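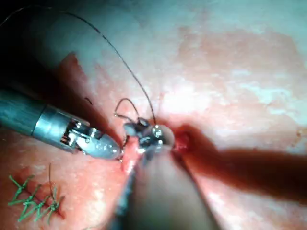

Courses > Health Sciences > Introduction to Tissue Repair > Unit 4 > Handout

Unit 4: How Closed Wounds Heal

Instructor: Iason Politis
Room 176, Ollness Building

Read this before the lab on thread and knots. Chapter 5 of the course reader covers the same ground in more detail. The terms in capitals will be used in lecture without further explanation.

1. Three ways a wound can close

PRIMARY INTENTION means the edges are brought together soon after the cut and held there by stitches, staples, tape or glue. Most clean surgical cuts are closed this way. The gap is small, so little new tissue is needed and the scar is usually narrow.

SECONDARY INTENTION means the wound is left open and fills from the bottom up. It takes longer and leaves a wider scar. It is used when tissue has been lost or when closing the wound would trap infection.

DELAYED PRIMARY CLOSURE (also called tertiary intention) is a mix of the two. The wound is left open for several days, checked, and then closed if it is clean.

2. The phases of healing

Textbooks give four phases. They overlap, and different parts of one wound can be in different phases.

Hemostasis. Small vessels tighten, platelets stick to the damaged wall, and a fibrin clot forms. This begins within seconds to minutes.

Inflammation. Neutrophils arrive first and clear bacteria. Macrophages follow, remove dead cells, and release signals that call in the cells needed for the next phase. Some redness, warmth and swelling is normal. Students often write that inflammation is a sign something has gone wrong. Do not write this on the test.

Proliferation. Fibroblasts lay down collagen, at first mostly type III. New capillaries grow in. In skin, epithelial cells move across the surface from the edges. In a wound closed by primary intention this cover can form in a day or two, well before the tissue underneath has any real strength.

Remodeling. Type III collagen is gradually replaced by type I, and the fibers line up along the direction of pull. This can go on for a year or more. Scarred skin does not get back the full strength of uninjured skin; the usual figure for the upper limit is 80 percent.

3. What stitches do

A stitch holds the edges while the body makes its own connection. It has to last until the tissue can carry the load.

Tissues differ in how fast they regain strength. Bladder and bowel lining heal quickly. Fascia and tendon are slow. Thread is chosen with this in mind.

Absorbable thread is broken down by the body, either by enzymes (gut) or by water (most synthetic types, such as polyglactin and polydioxanone). Note the difference between loss of strength and loss of mass. A thread can stop holding long before it is gone.

Nonabsorbable thread includes silk, nylon and polypropylene. In skin it is taken out. In deep tissue it may be left in place. Silk is classed as nonabsorbable, though it does lose strength slowly over time.

Tension matters as much as material. Edges should meet. If a stitch is pulled too tight, blood flow to the edge drops and the tissue may die along the line.

4. Things that slow healing

Poor blood supply, infection, diabetes that is not well controlled, smoking, steroid use, low protein intake, lack of vitamin C, and radiation to the area. Vitamin C is needed to make stable collagen, and in severe scurvy even old scars can break down.

5. Before the lab

Review the square knot and the surgeon's knot. Bring the Sotelo worksheet, filled in through the second page. Practice pads are in cabinet 504 and must be returned there.

Short answers to hand in:
Explain why a wound may look closed but still be weak.
Name one tissue that needs a long-lasting thread and say why.
Describe what happens to type III collagen in remodeling.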